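Kilia 棕色大理石台面板
Tridside 石材 > 室内台面 > 天然大理石 > Kilia

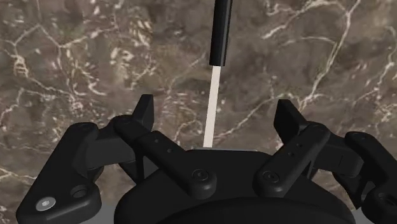

Kilia 抛光面效果图:棕色底,白色与米色细脉。

产品编号:TK-203
供应状态:常备现货,大批量需预订
起订数量:2 片
参考价:699 元/平方米(抛光面,标准厚度,不含开孔、磨边和运费)

产品概述

Kilia 是 Tridside 室内台面系列中的深色品种,底色为棕色,石面上有分叉的浅色细脉。脉纹走向不规则,同一荒料切出的相邻板材纹路相近,可以做对纹拼接。不同荒料之间底色深浅会有差别,有的偏红,有的偏灰,下单前请以当批大板照片或实物样块为准。

该品种主要用于写字台、接待台、吧台、洗手台、窗台和壁炉台面,也可用作墙面饰板。用于厨房操作台时,请先阅读本页“使用限制”一节。

可选表面

抛光面:光泽度高,颜色最深,脉纹对比最明显。清洁方便,但细小划痕在侧光下容易看出来。

哑光面:颜色比抛光面浅一档,反光弱,适合光线强的房间和长时间伏案使用的桌面。

皮革面:手感略有起伏,指纹和水印不明显。此面处理只接受整板加工,裁切后的小件不单独做。

同一订单中如需不同表面,请在图纸上逐件标明。未标明的一律按抛光面生产。

规格与厚度

标准厚度为20毫米,另有30毫米可选。大板尺寸随荒料变化,没有固定长宽,仓库每次到货后会更新可用板材清单。单件台面长度超过大板长度时需要拼接,接缝位置由我方排版后交客户确认。

厚度公差为正负1毫米。抛光后的板材背面为锯切面,不做抛光。30毫米板可以直接外露侧边,20毫米板如需做厚边效果,可加贴同料边条,胶缝颜色按底色调配。

边型

直边,上下各倒1毫米小角,不另收费。
斜边,45度,边宽可选5毫米或10毫米。
半圆边,适合洗手台和儿童活动区域的桌面。
鸭嘴边,仅限30毫米板。
加厚直边,20毫米板背面贴条,总高40毫米。

除小角直边外,其他边型按延长米计价。靠墙一侧默认不磨边,图纸上请注明哪几条边外露。

开孔与开槽

水龙头孔、过线孔和台盆孔均在工厂完成。台盆孔请提供台盆实物或厂家开孔模板,只给外形尺寸的我们不予开孔。孔边到台面外缘的距离不得小于60毫米,两孔之间不得小于80毫米。方孔的四个内角必须带圆弧,最小半径10毫米,直角内角在搬运和受力时容易开裂。

背面可以开浅槽,用于嵌入灯带或固定件,槽深不超过板厚的三分之一。

防护处理

出厂前板材六面涂刷一遍渗透型防护剂,侧边和孔壁补刷一遍。防护剂不改变石面颜色,不增加光泽,也不能防止酸性液体腐蚀。它的作用是延缓水和油渗入,给使用者留出擦拭的时间。

现场如果进行了二次切割或打孔,新露出的面需要重新涂刷。随货附一小瓶同型号防护剂,足够处理常规数量的切口。建议每年补刷一次,使用频繁的洗手台可以半年一次。补刷前石面必须干净、干燥。

使用限制

大理石的主要成分是碳酸钙,遇酸会起反应。柠檬汁、醋、果汁、葡萄酒和多数除垢剂都会在抛光面上留下失光的痕迹,这类痕迹擦不掉,只能重新打磨。经常处理酸性食材的厨房,我们一般建议改用 Perrin 石英岩。

热锅不要直接放在台面上。短时间接触不一定留下损伤,但局部骤热可能使脉纹处出现细裂。

浅色脉纹是天然矿物充填,部分位置可能带有细小孔隙,出厂前已用树脂填补。填补点在强光下可以看到,不属于质量缺陷。Kilia 不用于室外,长期日晒和冻融会使树脂老化,底色也会褪浅。

不推荐用于人流密集的地面。家庭卧室或衣帽间地面可以使用,请选哑光面。

安装要求

台面下方必须有平整、连续的支撑。柜体顶面水平误差每米不超过2毫米,超出时先用垫片找平,不要靠胶层填补高差。悬挑部分,20毫米板不超过150毫米,30毫米板不超过250毫米,再长需要加钢支架。

固定使用中性硅酮胶,点状施胶,点距200至300毫米。不要使用酸性胶,也不要使用含油的填缝料,两者都会沿石材边缘渗出一圈暗色。台面与墙之间留3毫米缝,用石材专用中性密封胶收口。

搬运时板材保持竖立,抬放时两端同时受力。带台盆孔的台面在孔的前后两侧最薄弱,运输用的木条应保留到落位之后再拆。

20毫米板每平方米重约54公斤。订购大件之前,请确认电梯、楼梯转角和房门的净尺寸。

日常清洁

用软布蘸清水擦拭,再用干布擦干。油污可以加少量中性清洁剂,清洗后用清水过一遍。不要用钢丝球、百洁布粗糙的一面或去污粉。咖啡、茶和酱油溅到台面上,应尽快吸干,先吸后擦,避免把污渍推开。

已经渗入的油渍可以用吸附糊处理:将石材吸附粉加水调成糊状,盖在污渍上,用保鲜膜封住放置一夜,第二天揭开晾干后刮除。颜色较深的油渍需要重复几次。

轻微失光可用大理石抛光粉局部修复。面积超过手掌大小时请联系售后,局部抛光的范围太大,周围会出现明显色差。

样块与选板

可索取100毫米见方的样块,抛光面和哑光面各一块,运费由客户承担,下单后从货款中扣除。样块只反映颜色范围和表面质感,不能代表整板的脉纹密度。脉纹有疏有密,对纹路有明确要求的项目,请到仓库现场选板。

Zelgate 仓库接受预约看板,看中的大板可保留5个工作日。选定后在板材侧边贴签,排版图上会标出同一编号。不能到场的客户可以要求发送整板照片,照片中附色卡。

交货

现货大板付款后3个工作日内可以发出。按图加工的台面,自图纸确认之日起算,标准工期为23天,包括排版、切割、磨边、开孔、防护和包装。图纸确认后再改尺寸的,工期重新计算,已经切割的材料按实际面积收费。

板材用木架竖装,板与板之间垫软质隔条。收货时请当着承运人的面检查边角和孔位,发现破损应在签收单上注明并拍照,两日内通知我方。签收单上没有记录的破损,由双方协商处理。

同系列产品

Perrin:石英岩,浅灰底,耐酸和耐磨性能优于大理石,适合厨房操作台。
Kilia 窄条:利用大板余料加工的窗台板和门槛石,宽度不超过300毫米,数量有限。

联系方式

报价和图纸:Hina Swati,销售部
选板预约与加工问题:Boris Šimko,Zelgate 仓库

询价时请附上平面尺寸、厚度、表面、边型、开孔位置和收货城市。手绘图可以接受,尺寸以毫米标注。

本页价格更新于2018年6月15日,后续调整以书面报价单为准。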